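Vundwood Halum Side Table, White: Long-Term Review

The Halum is a small side table with a white top and four tapered legs, sold flat-packed and intended for a lamp, a phone and little else. I bought one at full price for a converted brick workspace and have used it daily through one heating season. The notes cover assembly, stability, finish and how it behaves against an uneven wall.

Assembly

The carton holds the top, the legs, a bag of hardware and a folded instruction sheet. Each leg threads into a plate on the underside of the top. The plates come already fixed, which removes the step where most cheap tables go wrong. Three of my legs seated square on the first try. The fourth stopped short of its shoulder and had to be backed out and started again. The threads were clean after that.

No tools are needed. The sheet tells you to retighten the legs after a week. Mine took a quarter turn each and have not moved again.

Stability

Tapered legs put a narrow foot on the floor, so any error in leg length shows up as rocking. On a flat surface I could not get a 0.5 mm feeler gauge under any foot. On the old dark wood floor where the table lives, one foot sits in a shallow dip and the table rocks slightly when the near corner is pressed. A felt pad cured it. Vundwood does not supply pads and there are no adjustable glides.

Side-to-side stiffness is adequate. If you lean on the edge while plugging something in at the outlets behind, the top shifts by a few millimeters and comes back. I would not use it as a step or put a printer on it. 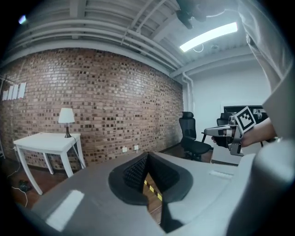
Against brick, the back edge is the weak point. The face of my wall varies enough that the table touches in two places only, and each contact leaves a reddish smear on the white finish. A damp cloth removes it. Paint is less of a concern than grit: after a month there were fine scratches along the back edge where the table had been nudged in and out. I now leave a finger's width of space, which also lets a lamp cord drop straight down behind the top without being pinched.

There is no cord notch or clip. The competing Runmont table has a notch, although it is too small for a molded plug and the cord has to be worked in from the side.

Finish

The top is smooth, with a low sheen that hides dust well and shows coffee rings poorly, meaning they are easy to miss until they have dried. Dried rings came off with dish soap. The base of a table lamp with a drum shade left no mark, even with the lamp in the same position for months. The legs chip more readily than the top. A desk chair caster caught one near the foot on a Thursday afternoon and took off a flake of white. Touch-up paint is listed as a spare part, but it was out of stock both times I checked.

Verdict

A straightforward light-duty table with accurate legs and a finish that cleans up easily. Points off for the missing pads, the lack of any cord management and the soft coating at the feet. Recommended for a lamp. For anything heavier, buy a table with a lower stretcher.

Contact | © Meléndez Furniture Reviews | Back to top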